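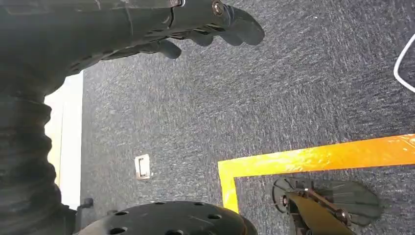

List Home | Threads | By Author | By Date | Search

Re: [estholm-gardens] Winter squash storage, and the shed question
From: Kazimír Halás
2 Oct 2018

On the storage thread, I'm going to answer the squash part first and then the shed part, as they got mixed together a few messages back.

> We picked everything over the weekend because of the frost warning
> and now have a pile of butternut and two kinds of kabocha on the
> porch. The stems on the kabocha are still green in places. Do they
> need to cure like the butternut? Last year half of ours went soft
> at the bottom before Thanksgiving and I would rather not repeat it.
> Also, is the shed at Skoltgate open to people from the lower plots,
> or only the upper ones? The sign says one thing and the web page
> says another.

Yes, cure both kinds. Butternut wants ten days or so in a warm, airy place. Kabocha is better with a bit more, and it tastes better after a month than it does fresh. If the stems are still green, leave them attached and don't carry the fruit by them. A stem that snaps off leaves a wet spot, and the rot starts there. Anything with a broken stem goes in the eat-first pile.

The soft bottoms sound to me like they were sitting on something solid. Mine did the same thing the first two years I grew them, when I kept them on a concrete floor. Now I use old bread racks with a sheet of newspaper on each shelf, one layer deep, none of them touching. I turn them when I remember, which comes to every second week. I lost 7 last winter out of the whole crop and most of those had slug damage I should have noticed at picking.

Don't wash them. Brush the dirt off when it's dry. Some people wipe theirs down with weak bleach and water, and I tried that on half of them one year and couldn't see a difference. If you do it, dry them fully before they go on the rack.

As for temperature, 50 to 55 F is what you want once they're cured. Most basements with a furnace run warmer than that, and most garages get too cold by January. I keep mine in the back bedroom with the radiator off and the door shut. An enclosed porch will do until the nights get properly cold, and after that you'll need to bring them in. They don't show the cold damage right away. They look fine for two weeks and then get sunken patches all at once.

Keep them away from apples. The apples give off gas that turns the squash stringy and yellow. I know Akavmont sells a combined storage crate for apples and squash together. I have one. It's a decent crate but I only put squash in it.

Acorn and delicata are a different matter. They don't need curing, and they don't keep. Eat them by the end of November. Spaghetti squash falls in between. I've had it last until February, but it was getting dry by then.

Varieties, since two people asked off list: the long-necked butternut I grow is from seed I've saved since I moved here, so I can't give you a name for it. The gray kabocha came from Peixoto, the seed place, and the packet only says "gray." It is slower than the green one and I wouldn't plant it after the first week of June. Both climbed the fence and went into the next plot. I've apologized for that already.

If you're saving seed from this year's, remember that butternut won't cross with kabocha but kabocha will cross with any hubbard or buttercup nearby, and there were a lot of hubbards on the lower rows this summer. I would buy new kabocha seed. Pick the butternut you like best, let it sit until Christmas, and take seed from that one after you cut it for dinner. Rinse it, dry it on a plate and not on a paper towel, and put it in an envelope with the year on it.

Now the shed. The sign is right and the web page is old. The Skoltgate shed has been open to both upper and lower plots since the spring. The combination on the door is 1216. Please don't pass it on outside this list. The shed isn't heated, so it's fine for tools, stakes and row cover, and no good for squash after the end of this month.

There are 40 hooks on the back wall and you can take one without asking. Put your plot number on a tag. Anything on the floor will get moved when the leaf delivery comes, and it may get moved somewhere you don't like. Hoses need to be drained before they're hung up. Two of them split last winter.

We have 150 dollars left in the shared fund for this year. My suggestion is shelving for the shed, the open wire kind, which would also do for onions and garlic in the fall. Someone else wanted a second wheelbarrow. The one we have needs a tire and nothing more, and I can do that if someone gives me a ride to get the part. Reply here if you have a preference. If I don't hear anything in October I'll price the shelving.

One more thing on the frost. If you left any squash out under a sheet and the vines went black but the fruit was covered, it's probably all right. Press the skin on the side that faced up. If it's hard all over, cure it as usual and use it first. If it gives at all, cook it now and freeze it. I roast mine in halves, scoop it out and freeze it flat in bags, two cups to a bag.

I have spare bread racks if anyone wants one. They're heavy and you would have to collect.

Kazimír
upper plots, by the water tap

4 replies | 0 attachments | Share (2)
Previous in thread | Next in thread | Back to list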